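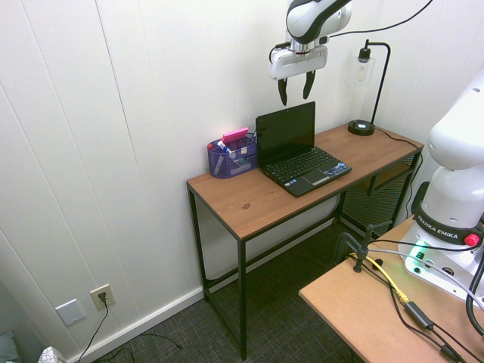 Heather Kerr

Bench walkthrough and claims check, laptop-closing study
Draltthorpe, November 2023

Scope: cell safety first, then whether the setup supports the result the team wants to report. Status is OK, FIX or OPEN. Comments are mine unless initialed.

1. Emergency stop reachable from the operator's seat
Status: OK
Pressed it twice during motion at low speed. Arm held both times. Aishwarya Kamath sat in the chair and reached it without leaning.

2. Cables on the robot table
Status: FIX
Yellow cable and several black ones lie across the surface, with a power adapter near the front edge. I raised this in April and was told it was temporary. Route them along the back and tie them down. The grey cable that runs from the clamp toward the base needs strain relief.

3. Cables on the floor
Status: FIX
The tangle by the wall under the outlet is a trip hazard and also makes it hard to tell what is powered from where. Label both ends of everything. One plug, one label.

4. Table clamp
Status: OK
Tight by hand. Please write the date on a piece of tape when someone checks it, or I will go on assuming it never gets checked.

5. Objects within reach of the arm
Status: FIX
The desk lamp has a clear glass shade. I don't care that the planner has never sent the arm back there. Planners do new things. Swap the lamp for one without glass or put it in the collision model with a wide margin.
P. Rao: Lamp is part of the clutter condition. Will look for a plastic one.
Fine, but then the old trials and the new trials have different lamps, and the paper has to say so.

6. Desk stability
Status: OPEN
It's a narrow desk on a thin metal frame. I pushed on the front edge with one hand and it moved. If the desk shifts when the fingers press on the lid, your recorded contact forces include the desk. Fix it to the wall or measure the shift. Divya Raju says the effect is small — small compared with what?

7. Speed and force limits
Status: OK
Limits in the config file match the sheet on the door. Changes need a second signature from now on.

8. Reset procedure between trials
Status: FIX
The lid is opened by hand to "roughly the same angle." A person who knows which policy is running next is choosing the starting angle. Use a wedge or a printed template, and have the reset done by someone who can't see the run order.

9. Definition of success
Status: OPEN
The draft calls a trial successful when the lid is "substantially closed." I watched the log videos with Pavithra Rao and we disagreed on 5 of them. Pick a gap, measure it, write it down before the next batch.

10. Trial counts
Status: OPEN
The draft says 500 trials. The log folder has 734 entries. I was told the extras were warm-ups, aborted runs and "a bad afternoon." A bad afternoon is data. Every excluded run needs a line with a reason, and the reason has to be one you would accept if the run had gone well.

11. Baseline comparison
Status: OPEN
Simum was tuned over 400 runs on this same desk. The baseline, Alva, was run with its default settings. I would be surprised if the tuned one lost. Give both the same tuning budget or drop the word "outperforms."

12. Generalization claim
Status: not supported
One laptop, one desk, one purple organizer in the same spot. The abstract says "everyday office environments." Try a stiffer hinge, a lighter machine that slides, and a desk at another height — then we can talk about the abstract.

Sign-off
Supervised low-speed operation may continue. Full-speed runs are on hold until items 2, 3 and 5 are closed. Items 6 and 8 through 12 don't stop the arm from moving, but I won't put my name on the internal review with them open. Send photos of the cable work to me and copy Borghild Fagerlund.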